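Woven placemats on an everyday table – worth it or not?
Posted in: Table & Kitchen

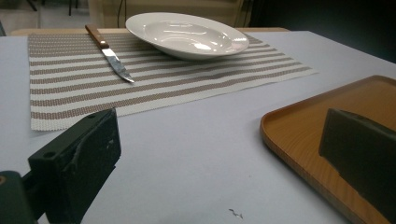 Frøydis Hovland wrote:
I'm firmly on the side of woven mats, and have been since my kids were small enough to bang their forks on everything. My only question back would be what the table is made of, and whether you eat there every day or mostly when people come over. A mat you put out twice a month can be as pretty and fussy as you like, but one that sees oatmeal at seven in the morning has to earn its keep!

marlowe_table wrote:
Thank you, Frøydis! I should have said more in the first post, but I was excited and hit the button. We eat there every single day, breakfast and supper, and the top is a smooth matte finish in a sort of gray with some lavender in it. I love it dearly and it marks if you look at it wrong. The striped mat is a Pakik, the taupe and off-white one, and I bought just the one to try before committing to a set for the whole family. I keep setting a place on it with one of our white rimmed plates and the wooden-handled knives, then walking out of the room and coming back in to see how it feels. My husband thinks I've lost it. What I can't decide is whether the stripes should run the long way along the table edge like that, or whether I'd be happier with a plain mat and letting the plates do the work.

quillback606 wrote:
Plain, for me. Stripes are lovely with one place setting, and then you lay six of them and the whole table starts to buzz. I had striped ones from Åberg for years and finally gave them to my sister, who has a round table, where they look even busier, but she likes that.

Frøydis Hovland wrote:
Oh, I don't agree at all, quillback! Taupe and off-white is about as quiet as a stripe can get. Now if it were navy or red I would be right there with you. With white plates you want a little something going on underneath, or it all starts to feel like a cafeteria. I'd keep the stripes.

Kittipong Yimyam wrote:
Another vote for stripes, though my reason is less romantic – they hide coffee. I have the Jukside mats, also woven, and the brown bands have swallowed all kinds of things over the years. Shake them out over the sink after every meal, wipe with a damp cloth, and dry them flat. Please don't roll them up damp and shove them in a drawer. I did that one June when we went away to the lake, and they came back out with a curl that never left.

On the knife question, which you didn't ask but I'm going to answer anyway: wooden handles stay out of the dishwasher. I rub mine with a bit of mineral oil when they start to look thirsty.

marlowe_table wrote:
Guilty on the dishwasher. I've stopped, I promise. And since you brought up knives, does anybody else put theirs on the left? I'm left-handed and I always lay my own place that way, and my mother-in-law quietly moves it to the other side of the plate every time she visits.

quillback606 wrote:
Knife on the right, blade facing the plate. That's how I was taught and I will be buried that way. But it's your table.

Frøydis Hovland wrote:
Put it wherever your hand goes! For guests I set everything the standard way and they can swap things over if they want to, but at home with family I really don't see who is being harmed.

Kittipong Yimyam wrote:
I'm with quillback on this one, mostly because I set the table half asleep, and if every place is different I get it wrong and hear about it all through breakfast.

marlowe_table wrote:
Well, I went back and ordered five more to make the set, all striped (sorry, quillback). The shop said they'd be here by the end of next week. Does anybody know if felt pads underneath are worth bothering with? The weave feels a tiny bit pebbly on the back and I'm nervous about this tabletop.

quillback606 wrote:
No hard feelings. Skip the pads, they slide around and collect crumbs. Lift the mats when you move them instead of dragging, and wipe underneath every evening, because grit is what does the scratching.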